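ロボットに手で作業を教えてくださる方を募集します(未経験歓迎)
株式会社Standen 動作教示チーム
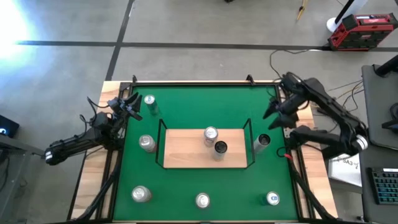 わたしたちStandenは、人の手の動きをロボットに覚えてもらうための「お手本」を、毎日こつこつと作っている小さな会社です。お手本といっても難しいプログラムを書くわけではなく、手元の操作用アームを人が動かすと、離れたところにある作業用アームが同じように動いてくれる、その一回一回の動作を記録していくお仕事です。いまチームが取り組んでいるのは飲料缶の移動と整列で、緑のフェルトを敷いた作業台の上で、左右2本の黒いアームを使い、中央の木の板に缶を立てていきます。板のまわりには細い黒い柵があって手前側だけが開いているので、どこから缶を運び入れるか、まっすぐ立っている缶と斜めに傾いた缶のどちらから手をつけるか、そのあたりは操作する方の感覚にお任せしています。そしてこの「感覚」こそ、わたしたちがぜひ分けていただきたいものなのです。

このたび、新しい教示プログラム「Magsi」を始めるにあたり、一緒に作業をしてくださる方を22名募集いたします。機械にくわしい方も、ふだんはまったくご縁のない方も、どうぞお気軽にご応募ください。これまでの参加者には、編み物がお好きな方、長く厨房で働いてこられた方、子育てが一段落して久しぶりに外で働いてみようという方などがいらして、皆さんそれぞれ手つきが違い、見ているこちらが毎回楽しくなってしまいます。

お仕事の内容
・操作用アームを使った、ものをつかむ、運ぶ、置く、向きを直すといった動作の教示
・一回ごとの開始と終了の合図、および記録ソフト「Jukosex」への簡単な入力
・次の回に向けた作業台の並べ直し
・うまくいかなかった回についての短いメモ(ひとことで結構です)

一日に記録していただくのは100回までとしています。慣れてくるともっとできそうだとおっしゃる方が多いのですが、疲れてくるとどうしても動きが雑になり、その雑さまでロボットが素直に覚えてしまいますので、休憩はたっぷりお取りください。お茶とお菓子は休憩室にご用意しています(おせんべいの減りがとても早いです)。

こんな方をお待ちしています
・18歳以上で、日本語で作業の説明を受けられる方
・同じ作業をくり返すことが苦にならない方
・両手を使った細かい操作に支障のない方
・週に2日以上お越しいただける方
利き手は問いません。左利きの方のお手本はまだ少なく、ご応募いただけると大変助かります。眼鏡やコンタクトレンズをお使いの方もそのままご参加いただけます。

勤務について
勤務地は当社Banden作業室です。時間は午前の部と午後の部に分かれており、ご都合のよいほうをお選びください。通しでの勤務も可能ですが、最初の一週間はどちらか片方でお願いしております。時給は経験に応じてご相談のうえ決定し、研修中も同額をお支払いします。交通費は別途支給いたします。契約期間は来年1月末までで、双方の希望により更新することがあります。

研修について
初日は説明と見学が中心で、実際にアームに触れていただくのは午後の部の方で夕方近くになります。操作用アームははじめのうち思ったより軽く感じられ、勢いよく動かしすぎてしまう方がほとんどです。担当者がそばにつきますので、どうぞ安心して失敗なさってください。つかみそこねた回も、あとで見返すと大切な資料になります。

記録の取り扱いについて
記録するのはアームの動きと作業台を写した映像です。お手元や声が入ることもありますので、初日に書面でご説明し、同意をいただいてから作業を始めます。途中で参加を取りやめることもできます。

応募方法
当社ウェブサイトの応募フォームに、お名前、ご連絡先、ご希望の時間帯をご記入ください。履歴書は面談の際にお持ちいただければ結構です。志望動機の欄は短くてもかまいませんが、手を使うことで好きなことがあれば、ぜひ書き添えてください。面談は30分ほどで、そのあとご希望の方には作業室をご案内いたします。

掲載日:2019年5月15日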